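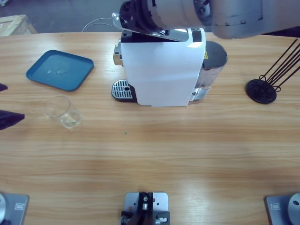 Coffee machine on the wooden table

Zemiris Record Club: frequently asked questions

What do I get?
Two albums on vinyl every second month, chosen by us, plus a folded sheet with the track list and recording notes. Most are small pressings from labels that don't have a distributor here. The last Courtois reissue was a run of 875 copies.

Can I choose the colour of the vinyl?
No. We send whatever the label presses. If there is a black and a coloured version we ask for black, as it is usually in stock for longer.

Where do the parcels come from?
Everything is packed at Brosascombe and goes out by regular post. Overseas orders go through Polatport and take longer. Tracking is emailed when the label is printed, so it may show no movement for a day or two.

My record arrived with a split sleeve. What now?
Email us a photo of the sleeve and the outer mailer within 14 days of delivery. We keep a few spare sleeves from most releases. If the disc is warped or skips, we replace it — you don't need to post the old one back unless we ask.

Can I skip a parcel?
Yes, up to four in a year. Log in, open Deliveries and tick Skip before the cut-off shown there. A skipped parcel isn't charged.

Do you sell past titles?
Sometimes. Leftover copies are listed once a year, in October, and members get first go at them.

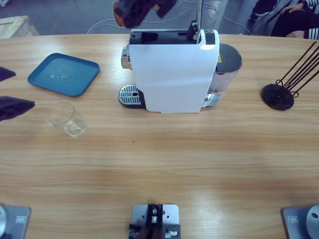 One member wrote in to say the October list was no use to anyone on shift work, as the good titles had sold before lunch. Fair enough. The list now opens in two lots, morning and evening, with half the copies held back for the second.

Are downloads included?
Only where the label supplies a code. It will be on a card inside the sleeve. We can't reissue lost codes.

How do I cancel?
Deliveries, then Close Membership. Anything already packed will still be sent.

Page last updated 26 August 2023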